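Managing House Dust Mite Allergy in Shared Housing
Speaker notes, afternoon session
Speaker: Aisling Mulcahy, Droltow Housing and Health Partnership

Slide 1. Title

Welcome delegates and confirm that the handout has reached every table. The session runs to 80 minutes, with questions taken at the end of each part. Delegates with a clinical query about a named tenant should hold it until after the session, as individual cases cannot be discussed in the room.

State the scope at the outset. The talk deals with house dust mite allergy in rented and supported accommodation. It does not cover mould, pets or food allergy, each of which has its own session in the programme.

Slide 2. What the allergy is

House dust mites live in mattresses, pillows, carpets and soft furniture. They feed mainly on shed skin and do best in warm, humid rooms. The mites do not bite. The reaction is to proteins in their droppings and body fragments, which become airborne when bedding is shaken or a carpet is walked on.

Typical symptoms are sneezing on waking, a blocked or running nose, itching eyes and, in some people, wheeze or a flare of eczema. Symptoms tend to continue all year, and this helps to separate the condition from hay fever. Many tenants describe "a cold that never clears".

Pause here. Ask how many delegates have had a tenant report morning symptoms during a routine visit.

Slide 3. Testing and diagnosis

Diagnosis rests on the history, supported where necessary by a skin prick test or a blood test for specific antibodies. A positive test shows sensitisation. It does not by itself prove that the mite is the cause of the symptoms, and the result must be read by a clinician alongside the history.

Staff should not recommend home testing kits to tenants. If a tenant has already bought one, advise them to take the result to their surgery or pharmacist. Antihistamines can alter a skin prick result, and tenants should ask the clinic beforehand whether to stop them. They should never stop an asthma inhaler without medical advice.

Slide 4. The Droltow survey

The survey covered 458 households across our own stock and the Sarnine estate. Questionnaires were completed at the tenancy visit in December, when windows are mostly kept shut and washing is dried indoors. Mention this when presenting the findings, as the season will have affected the answers on damp.

Principal points to draw out:

Bedrooms with fitted carpet were common in the older blocks, and tenants in those blocks raised cleaning as a concern more often than tenants elsewhere.

Few respondents knew the washing temperature needed to kill mites. Several believed that airing a duvet was sufficient.

Tenants in shared houses reported difficulty in getting regular use of a washing machine for bedding. The matter has been passed to the property team and will be reported separately.

The survey was not designed to measure how many tenants have the allergy, and it should not be quoted as if it did. 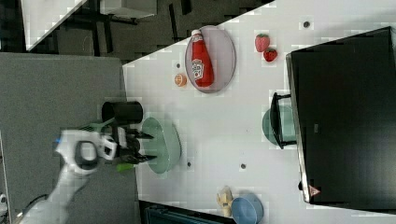
Slide 5. Measures within the tenant's control

Wash sheets, pillowcases and duvet covers weekly at 60 degrees. Items that cannot be washed at that temperature may be tumble dried on a hot setting if the care label permits. Soft toys may be sealed in a bag and placed in the freezer overnight, then washed to remove the allergen, as freezing kills the mites but leaves their droppings behind.

Fit mite-proof covers to the mattress, pillows and duvet. A cover must enclose the item fully. A sheet-style protector that leaves the underside open is of little use for this purpose.

Dust with a damp cloth. Dry dusting lifts particles into the air. Vacuum weekly with a machine that has a good filter, and where possible have this done by someone who does not have the allergy.

Advise delegates to be candid about the evidence. Trials of single measures, mattress covers among them, have given mixed results in adults with asthma. A combined approach is generally preferred, and none of these steps replaces prescribed treatment.

Slide 6. Measures within the landlord's control

Humidity is the most important. Extractor fans in kitchens and bathrooms should be checked at each annual inspection, and tenants told plainly that switching them off will raise the moisture level in the home. Trickle vents should be left open.

When a bedroom floor is due for renewal, offer hard flooring to tenants with a confirmed allergy. At Sarnine this offer is made in writing before the works order is raised. Noise to the flat below must be considered, and the surveyor should record what underlay is to be fitted.

In furnished lettings, mattresses should be replaced in line with the furnishing schedule. The schedule is at item 5 of the handout. Second-hand mattresses must not be supplied to a tenant who has told us of an allergy.

Slide 7. The Ukora pilot

Under the pilot, 100 tenants at Ukora Court were offered a bedding pack and a single home visit. The pack held one set of covers, a washing guide and a humidity gauge. The visit was carried out by the tenancy officer using the checklist on the reverse of the handout.

Say clearly that results are not yet available. The final visits remain to be written up, and early comments from tenants should not be taken as findings. Delegates who ask for figures should be referred to the Lloyd Room noticeboard, where the publication notice will be posted.

If time is short, omit the remainder of this slide and move to referral.

The gauges raised one practical point. Some tenants placed theirs directly above a radiator or on a windowsill, and the readings were of limited value. The guide now asks for the gauge to stand on a bedside table or shelf, away from any source of heat.

Slide 8. When to refer

Tenants should be encouraged to see a pharmacist for mild nasal symptoms, and their surgery where symptoms disturb sleep, affect work or school, or persist despite treatment. Anyone using a reliever inhaler more often than usual needs a prompt review.

Severe breathlessness, difficulty in speaking, or blue or grey lips is an emergency. Staff must call 999 and remain with the tenant until help arrives. Repeat this point before moving on.

Slide 9. Questions

Likely questions are air purifiers, sprays and steam cleaning. The partnership does not fund or endorse any of these at present. Steam may kill mites in a carpet but adds moisture, and the room must be well aired afterwards.

Collect the feedback forms at the door. Spare copies of the handout are to be returned to the registration desk.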